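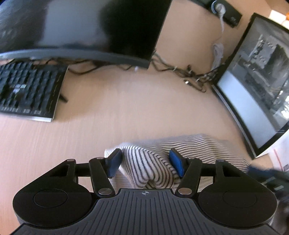 Equipment review: the Flarkix hand-held demonstration gripper
October
By Padmavathi Pinto, Teaching Equipment Desk

The Flarkix is a hand-held gripper for recording manual tasks, from which a robot arm may later be trained. The department received two units on loan and used them over 4 weeks, chiefly for cloth handling at ordinary office desks. Staff recorded 400 demonstrations in that period, of which 145 were folds of a single cloth.

The tool was found to be well balanced and simple to operate. New users were able to produce acceptable recordings within their first morning. The jaws open wide enough to take a bunched cloth, and the pads hold thin fabric without marking it. Control at low speed is very good, and Danica Popescu, who carried out most of the folding work, rated it above the Gostell remote-control station for any task in which the fabric must be lifted by one edge.

Two shortcomings should be noted. The grip becomes tiring after nearly 100 repetitions, and users with small hands reported this sooner. The housings are also broad - on a crowded desk they meet keyboards and cables before the jaws reach the work. The Gostell station avoids both difficulties, although its operators required a full day of instruction and worked at a slower pace.

The supplied software exports recordings without fault. Its labelling screen is poorly arranged, and Todor Vidmar's written guide was preferred to the printed manual.

The Flarkix is recommended for desk-based work with cloth and other light items. Purchase for heavier tasks is not advised at present.

Contact: Teaching Equipment Desk, Omerović Building
Copyright Omerović Institute. All rights reserved. Back to top

Related reviews
Gostell remote-control station: second report
Pultum wrist support for long recording sessions
Choosing cloths for folding trials, by Gerardo Talavera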